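Sunday, late

Spent most of the day teleoperating in the simulator and my right wrist is letting me know. Writing this down tonight so that I have it straight before I go back in tomorrow.

The plan was to get through the dining room tasks in Tudwood, the new house set, and leave the kitchen for the week. I started at the desk in the back room with coffee and the hand controller, which had been charging since Friday night and still showed two bars out of four. I plugged it in and ran it on the cable. The cable pulls a little to the left when I turn my hand over, so I taped it to the edge of the desk.

First hour was no good. The mapping between my hand and the arm had been reset by the update, and when I moved forward the arm moved forward and slightly up. It is a small error but it adds up over a long reach. I went back into the settings and found the tilt offset at zero. I put my old value in from the notebook and after that it felt normal again. I should keep those values somewhere better than a notebook. I have thought this before and written it in the same notebook.

After that I did the easy ones as a warmup. Move to a point over the table, open, close, go back. I don't count these as demonstrations, but I record them anyway. Staniforth, the training code, throws out anything where the gripper never closes on an object, so they do no harm.

Then the real ones. I had set myself 12 for the day and I did get 12 recorded, but two of them I will throw out. In one I let go of the trigger too early and the arm drifted while I was getting it back. In the other I sneezed. It shows in the path as a sharp little jump and I don't want anything learning that.

What I notice about my own driving is that I slow down too much at the end. From far away I move fast and fairly straight. Then in the last bit before contact I stop, look, move a little, stop, look again. When I play it back there are long flat parts where the arm does nothing. The policy I trained in January picked this up exactly. It would come down over the target and sit there, as if it was thinking it over, and sometimes it never came out of it. So today I tried to keep some motion going all the way in, even if slow. I managed it on perhaps half of them. It is hard to do when the depth is difficult to judge from a flat screen.

Depth is the main trouble. With the arm hanging straight down I have a good idea of left and right and a poor idea of near and far. I have started using the shadow. If there is a shadow on the tabletop I watch how it moves as I come down, and that tells me more than the fingers do. It stops being useful when the target is off the table, because then the shadow is falling on one surface and I am reaching for something at another height. I lost a good part of the afternoon to exactly that.

I ate lunch at the desk, cheese on toast, and read through the Uvach notes again while I ate. Uvach is the replay tool. You can take one recorded demonstration and run it again with the objects shifted, and it bends the path to suit. I used it on the fork demonstrations from last week and it made eight usable copies out of two originals. I looked at all eight. They are fine. They have all my pauses in them too, in the same places, so it is copying the bad with the good. Still, it saved me a morning.

The screwdriver was the afternoon. I used the upright start, where it stands vertical with the tip up at the near corner of the dining table, and the arm has to come in from above. It is an awkward approach. The shaft is thin, the tip arrives at the gripper before anything else does, and if I come down a little off to one side I end up with a finger on it. I saved the view from one attempt so I could look at it without the arm moving.

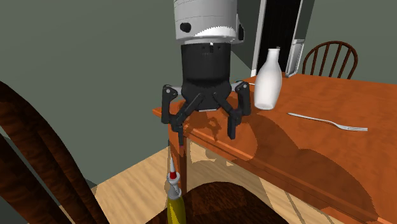 Fingers open, left one right over the tip of the screwdriver. Shadow on the table behind.

Looking at it still, I can see I needed to bring the whole hand to the left before going any lower, so that the tip would be in the space between the fingers. While driving I was sure I was lined up. I was looking at the shadow, which is spread out on the tabletop, and the screwdriver is in front of the corner where the shadow is no help.

What worked better, later on, was to split it in two. Bring the hand across first, well above the tip, and only then go down. It makes a squarer path and it takes longer, but I touched the tip much less. I also tried turning the wrist a quarter turn before descending, so the fingers would close from the other sides. I can't tell yet if that is better or if I was just getting used to the task. I will do a few each way tomorrow and compare them properly.

There is also a question about whether to keep the ones where I bumped it and recovered. Kirstead, the older set, kept everything, including the fumbles, and the policies from it were messy but they did know how to back off and try again. The cleaner sets give smoother motion, and then the arm has no idea what to do once it is off the path. I am leaning toward keeping a few recoveries and marking them. I made a tag for it, just the word "recover" on the end of the name.

Stopped a little after six when I noticed I was holding my breath on every descent. Did the dishes, walked to the end of the road and back, had soup. Came back and moved the day's files over to the big drive. It was slow, so I cleaned the desk while it ran, and found the good stylus behind the monitor.

For tomorrow: write the offset values into the config file. Screwdriver again, across first and then down, with and without the wrist turn. Move the chair so I am not leaning on my right elbow. Ask at work about a second view from the side, low, level with the tabletop. Start the training run before bed and leave it going overnight.

Wrist is still sore. Going to put something cold on it and go to sleep.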